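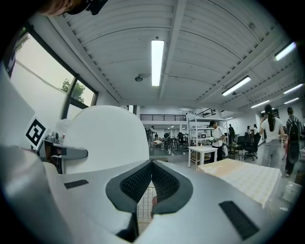 Attachment 1 - workshop, main floor

Ticket: Heating controller drops off the network overnight
Site: Drarndale workshop
Opened by: Bahman Mirzaei
Priority: Normal (I asked for High)
Status: Waiting on vendor

Entry 1
Plonetti wall controller went offline again at 2:10 a.m. The heaters stayed at whatever they were doing last, so the floor was stifling when I got in. Power cycled at the breaker, came back in 42 seconds. Same thing happened twice last month.

Entry 2
Gilstead support says it's "likely a Wi-Fi signal issue." I doubt it. The access point hasn't moved since January and the controller shows full bars all day. If the signal were weak I'd expect it to fail at random times, and all three dropouts came between 2 and 3 a.m.

Entry 3
Support asked me to update the firmware. Done. The release notes say "improved stability," which could mean anything. Left the old schedule in place so we're comparing like with like.

Entry 4
Offline at 2:14 a.m. So much for improved stability. Pulled the log from the controller this time. It holds 4,000 lines and then overwrites itself, so you have to grab it early. Last lines before the dropout are address renewal requests with no reply.

Entry 5
Checked the Zarei router. Lease time is set to 168 hours for the office and 12 for the workshop network. No idea who picked those. Gave the controller a reserved address and changed the workshop lease to match the office. Gilstead now says this was "their next suggestion." Maybe it was - it isn't in any of their emails.

Entry 6
Four nights without a dropout. I'm not calling it fixed. We've had longer quiet stretches than that before. Gilstead wants to close the ticket and I've said no until it gets through two full weeks. Still need an answer on why the heaters hold their last state when the controller disappears. Please don't merge this with the thermostat ticket again.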